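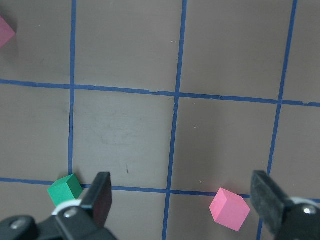
Ticket: Sorting cell 2 puts pieces on the tape lines
Opened by: Packing and sorting, Todinard site
Assigned to: Giredico service desk
Priority: normal
Status: closed, with one open point

First message, 07:40

Good morning. Since the January update the arm in cell 2 releases blocks on the blue lines and we have to correct them by hand. Each block should lie inside one square of the grid, with free space on all sides. The arm does not stop and shows no error. The counter says "placed" also when the block is on a crossing.

For us this is a problem of people as well as of the machine. Before the cell came, two of us sorted at this table. Now one person looks after cells 2 and 3 together and also fills the trays. If this person must stand at cell 2 and push blocks back, cell 3 runs out of trays.

What we tried already:
Restarted the controller. No change.
Cleaned the gripper pads with a dry cloth. No change.
Lowered the speed in the Plemura menu. Maybe a little better, but the shift was behind by the break, so we put it back.

Reply from Giredico, 09:15

Thank you for the clear report. Please tell us whether the tape was renewed after the last calibration, and whether the error goes always in the same direction. Please do not change the speed again for the moment.

Our answer, 10:05

The tape: yes. The late shift replaced one part of it in January and did not know that it must be reported. We have no instruction on paper which says this. The lines are not fully parallel and the edge is ragged in some places. In the old days it did not matter, the tape was only a help for our eyes.

The direction: we watched from the side during one tray. The blocks go mostly towards the operator side. The turn of the block is also different each time, but I think this was always so.

Reply from Giredico, 11:30

The software takes the crossings of the tape as reference points. If the tape is moved, the arm believes that the square is moved. Please run "Learn grid" from the Plemura service page, with the surface free of blocks, and then make a test with 200 placements.

Our answer, 14:20

"Learn grid" stopped the first time with "crossing not found". We pressed down a loose tape end and cleaned the surface, and the second time it finished. Test of 200 placements: 3 blocks touched a line, none on a crossing. We can work with this.

Two requests from the shift, please:

1. The operator login cannot open the service page. We had to wait for the Koller technician, who was in the other hall until after lunch. The people who stand at the cell would like to do this step themselves. They are able to, they only need the right and a short training.

2. Please can the counter show a warning when a block is on a line? At present the person must look all the time, and this is more tiring than the sorting was.

Reply from Giredico, 15:10

Point 1 is done. The operator login for cell 2 now has "Learn grid", and cell 3 will follow with the next update. Point 2 is passed to development, we have no date yet.

Closing note, 15:45

We put a sheet next to the cell: if you change the tape, write it in the shift book and run "Learn grid" before you start. The late shift is informed. Ticket can be closed — point 2 stays open from our side.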